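Stirnance: hand-held gripper demonstrations of small, tangly things

Version 1.2, released 2018-08-03
Maintainer: Elikem Dramani

What this is

Stirnance is a set of 1504 short demonstrations of a person moving jewelry and similar small items into a container with a hand-held two-finger gripper. The camera rides on the gripper, so the policy sees at training time what it will see on the arm. We picked jewelry because our earlier set, Grindell, was all blocks and cups, and the policies trained on it had become smug.

The question behind the data is narrow. Does it help to label the grasp point on a deformable item by hand, or will a policy find a decent one from demonstrations alone? The short answer is that labels help on necklaces and do nothing measurable for watches. The long answer is under Results and is not much longer.

Contents

episodes/ holds one folder per demonstration: video, gripper opening, and estimated pose of the tool.
labels/ holds a grasp point and an item class for each pick.
splits/ holds train.txt (1028 episodes), and val.txt and test.txt, which share the rest.
tools/ holds a viewer that works and a converter that mostly works.

Of the 1504 episodes, 1401 passed pose checking. The other 103 are still included, flagged pose_ok = 0, and are spread across all three splits. Please don't train on them and then write to us about drift.

Setup

Recording took place in ordinary rooms on ordinary surfaces, mainly beds and tables. Lighting was whatever the room had, plus a lamp where the operator wanted one. Items start on one side and the container stands on the other. The operator picks in any order. We tried prescribing an order in May and got very obedient demonstrations that generalized to nothing.
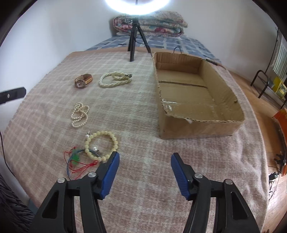 Bedroom layout with the open box at right. Item classes in view: watch, necklace, bracelet, earring, cord with pendant.

Soft surfaces matter more than we expected. A fingertip that meets a tabletop stops, and the operator knows it. A fingertip that meets a blanket keeps going for a while, and so does any policy that learned from it. Episodes on bedding carry surface = soft, and you may want to hold them out the first time through.

Item classes

watch: strap and case count as one item.
necklace: any number of strands. A tangle is still one necklace if it comes up as one.
bracelet: closed ring or open.
earring: each one is its own item, even if its partner is nearby.
cord: thread or thin cord, with or without a pendant. This class has the worst labels in the set. Two annotators looking at the same knot will defend two different grasp points with real feeling.

Results

We trained the same network twice, once with the hand-labeled grasp points as an extra target and once without. On necklaces the labeled version dropped fewer items between pick and container. On watches the two were indistinguishable. Earrings were poor in both cases, and cords were poor in a more interesting way: the policy would often take one loop, lift it with confidence, and leave the rest behind.

Success rates per class are in results/by_class.csv. We ran 18 trials per class on the arm, which is enough to see the necklace effect and too few to argue about anything else.

Known problems

Gripper opening is logged slightly late compared with the video. The viewer corrects for this. The converter does not.

Thin chains and cords can vanish from the image when the fingers close over them. The label stays where the annotator last believed the thing to be.

Item names were typed by hand in the first batch. You will find "neclace". We fixed it in labels/ and left it in the raw notes, where it now has sentimental value.

The Gakow loader reads version 1.0 only. Use tools/convert.py first, then read the line about gripper opening again.

Questions and corrections go to Elikem Dramani through the project tracker. Include the episode number.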